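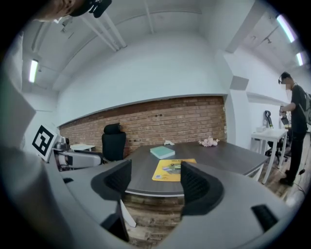
Section 4 covers clearing and resetting a shared meeting table at the end of a booking. It applies to all rooms fitted out under the Onilus room plan, including the smaller rooms at Saltside. The method is the same for round, curved and straight-edged tables. Work from the loose rubbish to the printed matter and finish with the decoration, so that a crumpled tissue is dealt with before the teal-green book, the yellow booklet and the pink artificial flowers are handled. Read the cautions under 4.2 before using any cleaning product.

Search this guide
Enter keyword Go
All sections

Updated October – Room Care Desk

4.1 Before you start

You will need:
- one small bin liner
- two dry microfibre cloths, one for the table and one for printed covers
- a spray bottle of neutral cleaner, diluted to the colour band on the bottle
- the room card

Allow 20 minutes for a full reset. Reset hours are between bookings and after 6 pm. If the next booking begins sooner, complete steps 1 to 6 only and mark the room card "part reset".

4.2 Clearing the table

1. Put on gloves. Pick up used tissues and other paper waste and place them in the bin liner. Do not brush waste onto the floor.

2. Lift books by the spine edge and close them if open. Check between the pages for loose notes. Notes go in the lost property envelope with the room number written on the front.

3. Lift booklets separately. A booklet with a square code on the cover must be kept flat, as a crease through the code may stop it from scanning.

4. Wipe book and booklet covers with the dry cloth. Do not spray covers.

5. Move artificial flowers to a side table. Hold the cluster low on the stems. Pulling on the heads will loosen them.

6. Spray the cleaner onto the table cloth and wipe the top in straight passes, from the far side toward you. Finish with the edge trim.

CAUTION: Do not spray directly onto a trimmed edge. Liquid can run under the trim and lift it.

CAUTION: Do not use bleach, cream cleanser or scouring pads on dark tops. Scratches show as pale lines and cannot be polished out.

Note: On dark grey tops, streaks are easier to find from a low angle with the ceiling lights on. Go over any streaks with a dry part of the cloth.

4.3 Resetting the table

1. Wait until the top is dry to the touch.

2. Return the book to the table with its spine facing the wall. Place the booklet in front of it, cover up. The two should not overlap.

3. Return the flowers to the back of the table. If they are dusty, use a soft brush or a hair dryer on the cool setting. Do not wash them in the sink.

4. Push each chair in until the armrests are just short of the table edge. Chairs with a headrest are to face the table squarely. Keep a clear gap between the chair back and any brick wall – the mesh and padding wear quickly against rough brick.

5. Check wood-plank floors for drips and wipe them up at once. Do not leave a wet cloth on the planks.

6. Sign the room card and return it to the holder.

4.4 Missing or damaged items

Replacement booklets are ordered on form 136. Enter the room number and the title as printed on the cover. Booklets are held in the Dalisay store and are sent with the Tuesday delivery.

Damaged flowers are replaced as a full cluster. Single stems are not stocked. Use Grostum part number 3000 on the order.

Report lifted edge trim the same day. Do not glue or tape it. Rooms with lifted trim may still be booked, but the room card must carry a red tab until the repair is signed off.

Related sections
Section 3 – Floors and mats
Section 5 – Side tables and small furniture
Section 6 – Office chairs: castors and gas lifts
Lost property: envelopes and labels
Form 136 (printable)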